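Ticket 549
Site: Windgate, demonstration room
Raised by: Solange Lachance
Assigned to: Ayuba Yakubu
Subject: Hand-held gripper drops out during open day rehearsal
Priority: high (open day in August, doors at 10:00)
Status: closed, one item carried over

Original report, Solange Lachance

We ran through the visitor demonstration this morning with the hand-held gripper and the sorting table. The plan is that a visitor holds the gripper, picks things out of a pile and puts them in a box, and the screen beside them shows how wide the fingers are open. After that they walk over to the arm and watch it do a pick of its own.

The first few goes were fine. Then the finger width on the screen stuck at one value while I was still opening and closing the handle. It came back after a few seconds and stuck again later. When it sticks, the log has this line, over and over:

width: no update, holding last value (timeout 1000 ms)

I have restarted the screen software twice. The camera picture carries on as normal the whole time, so I don't think the whole unit is dropping off. I need this sorted before the Haltutbridge party comes, as they are booked into the first slot.

Reply, Ayuba Yakubu, 11:20

Thanks. A few questions before I come over.
Which cable are you using between the gripper and the laptop, the short one or the one on the reel?
Does it stick more when the fingers are wide open or nearly closed?
Is the laptop on mains or battery?
Please send the whole log as well. The one line tells me what it did but I need the times.

Reply, Solange Lachance, 11:45

The reel. The short one won't reach from the table to the screen with somebody standing in between.
Wide open, I think. I can't make it stick with the fingers closed.
Mains.
Log attached. It has 769 lines and most of them are the same.

Reply, Ayuba Yakubu, 12:30

Read the log. The timeouts come in bunches and there are long clean stretches between them. If the laptop were short of power I would expect the camera to go as well, and it doesn't. Please try the following and write down what you get:

1. Swap the reel for the short cable and stand next to the laptop. Open and close fully for a couple of minutes.
2. Same again with the reel, but with all of it pulled off the drum.
3. With either cable, hold the fingers wide open and gently move the plug at the gripper end.

Don't update the firmware. Suksawat did that at the last demonstration and we lost the finger calibration.

Reply, Solange Lachance, 13:40

1. Short cable, no timeouts.
2. Reel, all pulled out, four timeouts.
3. Reel, moving the plug: sticks every time I push it to the left. Short cable, moving the plug: nothing.

Reply, Ayuba Yakubu, 13:50

Then it is the plug on the reel cable. When you open the handle fully your wrist turns and drags the lead to the left, which fits with it only happening wide open. I have another long cable with a clip on it. Will bring it this afternoon.

Visit note, Ayuba Yakubu

On site from 15:10. Confirmed the fault on the reel cable and put a tag on it so it doesn't go back in the drawer. Fitted the replacement and clipped the lead to the handle so the plug takes no strain. Did the full demonstration from start to finish, then handed it to Solange and had her do it with her other hand. No timeouts in the log for either.

Also found that the screen software keeps showing the last width when it loses the signal, with no warning. A visitor would think the gripper had jammed. I have turned on the setting that greys out the number after a timeout. It is off by default.

Checked the finger pads and wiped them with the Steridlow cleaner. Went over the screws with a hand driver, nothing needed more than a touch.

The arm was not part of this ticket, but I ran its pick once while I was there and had no trouble with it.

Reply, Solange Lachance, 16:55

Ran it again after you left, roughly half an hour without a break, and it held. The greyed-out number is a good idea, please leave it on.

Two things for the day. I would like a spare of the new cable in the room in case somebody treads on this one. And can we have the laptop moved to the other side of the table? People were stepping over the lead in rehearsal, and we will have children in the second slot.

Reply, Ayuba Yakubu, 17:10

Spare cable: yes, I will leave one at the front desk with your name on it.
Laptop: fine to move, the lead will reach. Tape the lead down along the table leg and keep the clip on the handle. Once it has been moved, do one full open and close before letting anybody in, so the software picks up the end stops again.

Closing this. The bad cable stays open as a separate item until I have cut the plug off and looked at it.

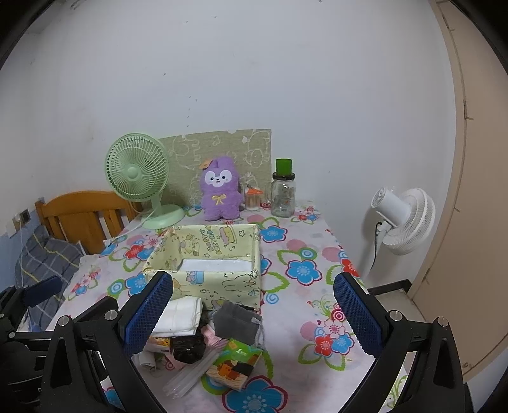
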